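Flikgate Bench Cell, Two Arms on Common Rail
Pre-Run Safety and Inspection Checklist, with Comments 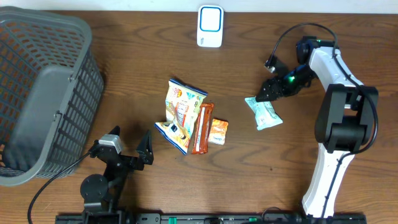

Inspector: Naomi Lema
Date: July 29, 2022
Location: Brurkier shared workshop, table bay 3
Task under test: pick packaged snacks from table, place in basket
Result: conditional pass, see open items

Scope. This checklist covers the table, rail, both arms, grippers, wrist cameras, cabling, power and the software limits. It does not cover the training computer or the network. Complete it before the first powered run of a session and again after any change to the mounting or the cables. Marks used are OK, FIX (corrected during inspection), OPEN (run allowed under the stated condition) and FAIL (no run).

Section 1. Table and work area

1.1 Table does not rock under hand load at each corner. OK
Comment: Checked with both arms powered off and folded.

1.2 Table surface clear of tools, loose screws and cut cable ties. FIX
Comment: One M3 screw found under the rail. Traced to the spare hardware tray. All fasteners on the arms are present.

1.3 Glare on table surface does not affect the cameras. OPEN
Comment: The wood finish reflects the overhead light near the middle of the table, right where the packages go. Shiny wrappers make it worse. Detection still works, but confidence drops on the chip bag. Condition: lamp stays at its lowest setting. A matte mat is on the parts list.

1.4 Basket positioned within the marked reach of the arms and away from the rail. OK
Comment: The plastic basket is light and will slide if a gripper pushes on the rim. A sliding basket is acceptable. A basket pinned between the two arms is a stop condition.

1.5 Walkway behind the operator clear. OK

Section 2. Rail and arm bases

2.1 Rail clamps tight, no movement when pulled toward the operator. FIX
Comment: Left clamp took another quarter turn. Second time this month. Add a lock washer before the next session.

2.2 Base bolts on both arms at marked torque, paint lines aligned. OK

2.3 Rail connectors fully seated. OK
Comment: Push on the connector body. Do not pull on the cable to test.

2.4 Base spacing matches the value in the config file. OK
Comment: Measured 700 mm center to center. If anyone moves a base, the collision model is wrong until the file is changed and reloaded.

Section 3. Joints and links

3.1 Each joint moves by hand through its full range, power off, without grinding. OK
Comment: Elbow on the right arm is stiffer than on the left. No change from the last sheet.

3.2 No cracks at link ends or motor housings. OK

3.3 Arms hold position when powered and idle. OK
Comment: Held for two minutes at half extension. No visible sag on either side.

3.4 Arms drop slowly, or are supported, on power loss. OPEN
Comment: These arms have no brakes. On power loss they fall. The right arm is the worse case because it works from a high elbow position. Condition: hands stay out of the area under the links whenever the supply is on, and the arms are parked before the supply is switched off. The Rekis counterbalance springs are not fitted yet.

Section 4. Grippers

4.1 Fingers parallel when closed, no gap at the tips. OK

4.2 Finger pads clean and fixed. FIX
Comment: Crumbs and a greasy film on the right pads from a bag that split during an earlier run. Wiped with alcohol. Remove split packages from the table at once.

4.3 Grip force limit set and tested. OK
Comment: Tested on a foam block, then on a chip bag. Current limit holds. Do not raise the limit to pick up a bag that slips. Change the approach angle first.

4.4 Gripper opens on stop command. OK
Comment: It opens on a software stop only. On the hardware stop it goes limp and an object may fall. Both are accepted for packaged snacks. Neither would be accepted for anything in glass.

Section 5. Wrist cameras and cables

5.1 Camera mounts tight, lens clean. OK

5.2 Camera view matches the stored calibration image. OK

5.3 Cable loop at the wrist long enough for full rotation. OK
Comment: Rotate the wrist to both limits by hand and watch the loop. It should never pull straight and never drop below the fingers.

5.4 Cables cannot catch on the basket. OPEN
Comment: The grid sides have openings large enough to snag a connector. This has happened once, with no damage. Condition: approach the basket from above only. The low side approach is disabled in the task file until the cable is sleeved.

Section 6. Power and stop

6.1 Supply voltage correct at the rail under load. OK

6.2 Hardware stop cuts power to both arms. OK
Comment: Pressed once per arm during motion, at reduced speed, with a foam block under the links.

6.3 Stop button within reach of the operator's seat. OK

6.4 Second person knows where the stop is. OK
Comment: Required whenever the workshop is open to other members.

Section 7. Software limits

7.1 Joint limits loaded and confirmed on both arms. OK

7.2 Shared zone rule active. OK
Comment: Only one arm may enter the middle zone at a time. The waiting arm holds outside the zone boundary. Tested by sending both arms to the same package. The second arm waited as it should.

7.3 Table height limit active. OK
Comment: Fingers stop above the wood. Small flat packages are hard to pick at this height. Leave the limit alone and turn the package instead.

7.4 Speed limit set for first run. OK
Comment: Set to 66 percent of normal task speed. Normal speed only after a full set of picks with no stop.

Open items
1.3 Matte mat to be bought and cut to size.
3.4 Rekis springs to be fitted, then repeat Section 3.
5.4 Sleeve wrist cables. Mac Carthaigh braided sleeve is in the drawer, narrow size only. Check the fit over the connector before cutting.

Powered runs are allowed at first-run speed under the conditions listed. This sheet stays with the cell. Old sheets go in the Flikgate binder.

Signed: N. Lema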